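Robot sorting result looks good, with some large gaps

A two-armed robot can sort packaged toothbrushes by color with a 98 percent success rate, according to a short report put out on 5 June 2019 by the automation group at Zeketti. The number has been passed around a good deal already. It deserves a slower read than it has been getting.

The method is called Uver. Instead of writing rules for each kind of package, the group had people steer the arms through the job by hand and trained a program to copy them. Clear plastic wrap is hard on the usual approach, the report says, since glare can hide the edges a camera needs to find. Uver is supposed to get past that by mixing the view from above the table with close views from cameras on the arms.

The setup is simple enough: a wooden tabletop with an arm on either side and a row of containers along the far edge, one group of colors to each.

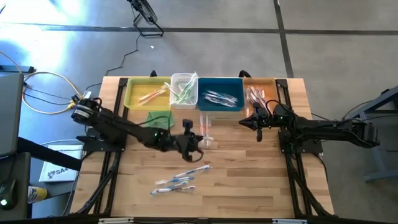 What the 98 percent covers

The score comes from a single table, in one room, with the containers always in the same order. Moving them was not tried. Neither was a different make of toothbrush, or a different table, or a night shift under ceiling lights. A trial counted as a success if the brush ended up in the right container, with no limit on how many grabs it took to get there.

That last point matters more than the headline figure. The report gives 18 seconds as the typical time per brush, and a footnote says trials that ran past 35 seconds were stopped and left out of the total. Left out, mind you — not scored as failures. How many were dropped is not stated.

Niloufar Farahani, who runs packing lines for Zulow and has bought sorting equipment for years, was not impressed by the arithmetic. "If I threw out my slow days I'd have a great year too," she said. She does think the wrist cameras are a sound idea, and would like to see them tested on a moving belt.

There is a fair case on the other side. Wrapped items are slippery and shiny, and they tend to lie close together or on top of each other. Picking one without dragging its neighbor along is a real problem, and the close-up views do seem to help: with the wrist cameras switched off, the report says, the system took twice as many grabs.

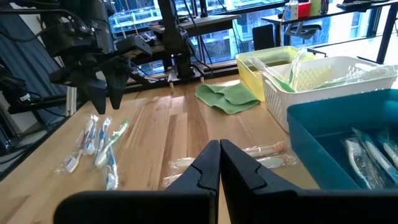 Wrapped toothbrushes at the fingertips, from the wrist camera.

Still, the comparison most readers will want is missing. Fröhlich, an older method built on hand-written rules, is mentioned on page 2 and dismissed in one sentence, with no side-by-side test on the same brushes.

Zeketti says it will release the training data in July, along with a log of every trial. If the stopped runs are in that log, outsiders will be able to work out the score for themselves.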